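Small tool kits — fitted case or just a roll?

Workshop and Shed > Hand tools

liesbeth_s
I'm after some opinions before I put an order in. I look after the repair bench at our community centre and we want to buy small tool sets for people to borrow, mostly for glasses, toys, battery covers, lamp switches and that sort of thing. I've been tossing up between the kind that comes in a fitted case with a spot for every piece, and a plain canvas roll you fill yourself.

The set I've got on trial is orange and black, small screwdrivers and pliers mostly, in a black case. I like that the colour shows up on a pale bench. What I'm less sure about is whether anyone will bother putting things back in the right spot. 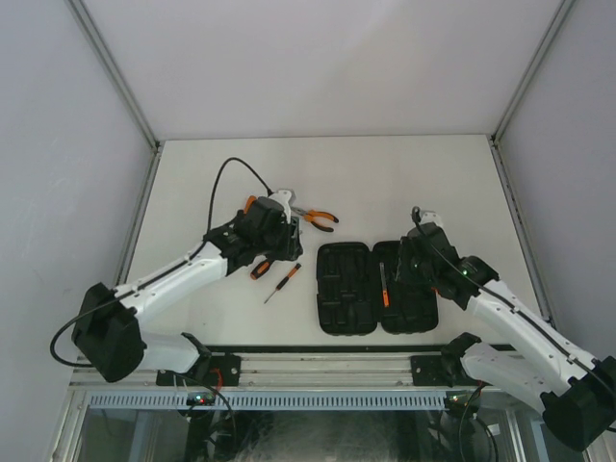 Budget is enough for 2 decent sets or 4 cheap ones. We run from June through to the end of the year, one evening a week, so they won't get flogged every day, but they'll get handled by a lot of different people. Would you go the case or the roll?

Unai T
Case, no question. At pack-up time you open the lid and look for the gap. With a roll the pockets all look the same and people shove two drivers in one and you don't find out until the next session.

shedbound
I'll disagree with Unai. Fitted cases are great until you lose one tool. Then you buy a replacement, the handle is a few millimetres fatter and it won't sit in the slot. I have a case at home with a lid held shut by a rubber band for that very reason. My roll is 11 years old and has had half its contents swapped over.

Remedios G
Same experience as shedbound with the replacements. Cheap moulded trays also crack at the thin parts between slots. If you do go with a case, check whether the tray lifts out, and whether you can cut it with a knife if you need to make room for something.

The other thing is the lid. On a small bench an open case takes up twice the space. We stand ours on a shelf behind the bench and only bring down what we need.

Unai T
You can cut foam, though. I got a case from Plolleck with a foam insert and recut the lot in an afternoon. It isn't pretty but everything has a home.

Hòa Lưu
Whichever you choose, the trouble starts when the tools are out on the bench. I help with a beginners' electronics night and by the halfway mark there are drivers pointing every which way and a pair of pliers under somebody's elbow. We put a tea towel down on the left side of each place and the rule is tools go on the towel, handles facing you. It cut down on the hunting around a fair bit.

liesbeth_s
Hòa, that's the bit I hadn't thought through. On the trial set the handles are all some mix of orange or black, so once they're lying around it's hard to tell which driver is which without looking at the tips.

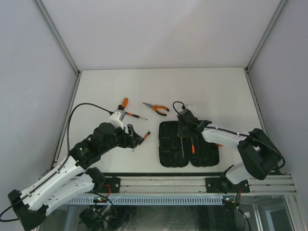

I might paint a dot on the end of each handle with nail polish, one colour for Phillips and another for flat. Has anyone tried that, and does it last?

Remedios G
Nail polish wears off soft grips in a few months. Fine on hard plastic. Give the end a wipe with metho first and put on two thin coats. I've used Cosesis paint pens as well and they held up better, but they cost more than the screwdriver did.

shedbound
Coloured heat shrink on the shaft, up near the handle. Takes a minute each and doesn't rub off. Make sure it's short enough that it doesn't foul the work when you're going down a deep hole.

satur_esc
Coming at this from the other side, I ran a lending shelf for a few years and had around 1000 loans go through the book. We had both kinds. The rolls came back with extra stuff in them that wasn't ours and the cases came back with stuff missing, so take your pick. What helped was a card in the lid listing every piece, and checking it with the borrower standing there. It's a bit awkward the first time but people get used to it.

I wouldn't buy four cheap sets. The tips on the small Phillips go first and then they chew the screws, and then you're drilling out a screw on somebody's nanna's radio.

Unai T
Agree on the tips. Two good sets and a jar of spare drivers.

liesbeth_s
Thanks all. I'm leaning towards two cases, a card in each lid and heat shrink on the drivers. I'll get a roll as well for the odds and ends. Shedbound, what size heat shrink did you use?

shedbound
Depends on the shaft. I bought a mixed bag and went with whatever was snug. Take a driver into the shop with you.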